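3.2 Aufbau und Durchführung des Studierendenprojekts

Das Projekt wurde als Wahlpflichtveranstaltung im Masterstudium angeboten und lief über ein Semester. Die Teilnehmenden arbeiteten in festen Zweier- und Dreiergruppen. Vorkenntnisse in Regelungstechnik wurden vorausgesetzt, Erfahrung mit Imitationslernen dagegen nicht. Die Veranstaltung knüpft an das in Mirnencombe erprobte Kursformat von Arsenault an, weicht aber in zwei Punkten davon ab: Die Gruppen bauen ihren Arbeitsplatz nicht selbst auf, und die Aufgabe ist für alle Gruppen dieselbe. Beides sollte die Ergebnisse untereinander vergleichbar machen.

Als Aufgabe wurde das Ablegen von Handtüchern auf einem niedrigen Metallgestell gewählt. Ein Tuch soll mit beiden Greifern gefasst, angehoben und so über das Gestell gelegt werden, dass es auf beiden Seiten herabhängt. Textilien eignen sich für den Unterricht deshalb gut, weil sich ihr Zustand nur schwer durch wenige Größen beschreiben lässt. Die Studierenden können die Bewegung nicht einfach aus Wegpunkten zusammensetzen, wie sie es aus den Übungen mit starren Bauteilen kennen. Für einen Menschen ist die Aufgabe zugleich so leicht, dass die Bedienung der Arme und nicht die Handlung selbst geübt werden muss.

Der Arbeitsplatz besteht aus einer Holzplatte in einem Rahmen aus schwarzen Aluminiumprofilen, an dem links und rechts je ein Arm befestigt ist. Die Arme werden von einer Person ferngesteuert, eine zweite überwacht die Aufzeichnung am Rechner und vergibt nach jedem Durchgang eine Bewertung. Für die Verwaltung der Aufnahmen kam die in der Arbeitsgruppe entwickelte Software Zulov zum Einsatz. Sie speichert Gelenkwinkel, Greiferöffnung und Kamerabilder mit gemeinsamem Zeitstempel und legt jeden Durchgang als eigene Episode ab.
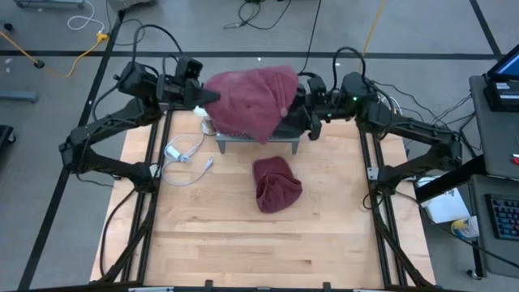
Abbildung 4: Arbeitsplatz mit zwei Armen beim Ablegen eines Handtuchs auf dem Metallgestell.

Die Ausgangslage wurde nicht fest vorgegeben. In den ersten Sitzungen hatten mehrere Gruppen das Tuch vor jedem Durchgang sorgfältig glattgestrichen, was zu sehr gleichförmigen Episoden führte. Ein damit trainiertes Modell griff bei zerknüllten Tüchern regelmäßig daneben. Ab der dritten Sitzung galt daher die Regel, das Tuch aus geringer Höhe fallen zu lassen und so zu verwenden, wie es liegen blieb. Weitere Gegenstände auf der Platte waren zugelassen, solange sie die Arme nicht behinderten. Auch die Umgebung des Tisches wurde zwischen den Sitzungen nicht vereinheitlicht.

Insgesamt zeichneten die Gruppen 3288 Episoden auf. Davon wurden 2224 nach der Durchsicht als verwendbar eingestuft. Häufige Gründe für den Ausschluss waren ein vorzeitig geöffneter Greifer, ein vom Gestell gerutschtes Tuch und Lücken in den Kamerabildern. Die Bilddaten waren vor allem zu Beginn unvollständig, bis die Aufzeichnung auf einen zweiten Datenträger umgestellt wurde. Für das Training des Referenzmodells wurden 1368 Episoden herangezogen, die übrigen verwendbaren Episoden blieben den Gruppen für eigene Versuche und für die Auswertung vorbehalten.

Die Bewertung der Episoden erfolgte zunächst dreistufig (gelungen, teilweise gelungen, misslungen). Die mittlere Stufe wurde sehr unterschiedlich ausgelegt. Einige Gruppen vergaben sie, sobald das Tuch schief hing, andere erst, wenn eine Ecke die Tischplatte berührte. Nach einer gemeinsamen Besprechung am 29. April 2023 wurde auf zwei Stufen umgestellt und ein kurzer Kriterienkatalog eingeführt. Die bis dahin vorliegenden Bewertungen wurden im Mai von jeweils einer anderen Gruppe wiederholt. Diese zusätzliche Arbeit war nicht eingeplant und ging zulasten der letzten Übungseinheit zur Modellauswahl.

Neben den Roboterdaten wurden die Arbeitstagebücher der Gruppen ausgewertet. Jede Gruppe hielt nach der Sitzung fest, welche Schwierigkeiten aufgetreten waren und was sie beim nächsten Mal ändern wollte. Aus den Tagebüchern gingen 108 Einträge in die Auswertung ein. Sie wurden von zwei Personen unabhängig voneinander nach dem Schema von Frade kodiert, Abweichungen wurden anschließend besprochen. Ein großer Teil der frühen Einträge bezieht sich auf die Koordination der beiden Arme. Viele Studierende bewegten anfangs nur einen Arm und hielten den anderen still, wodurch sich das Tuch zwischen den Greifern verdrehte. In den späteren Einträgen geht es häufiger um die Daten selbst – etwa um die Frage, ob ein Durchgang mit einem zweiten Greifversuch behalten oder verworfen werden soll. Die Gruppen entschieden hier verschieden, und wir haben dazu bewusst keine Vorgabe gemacht.

Die trainierten Modelle wurden am Ende des Semesters auf demselben Arbeitsplatz erprobt. Jede Gruppe legte die Startlagen für eine andere Gruppe fest und durfte deren Modell vorher nicht gesehen haben. Eingriffe während eines Durchgangs waren nur über den Not-Halt erlaubt und führten zur Wertung als misslungen. Das im Parallelkurs verwendete Verfahren Bruveck wurde unter denselben Bedingungen mitgeführt, allerdings ohne Anpassung an die Textilaufgabe. Die Ergebnisse beider Verfahren sind in Abschnitt 4.1 getrennt aufgeführt, die Auswertung der Tagebücher folgt in Abschnitt 4.2.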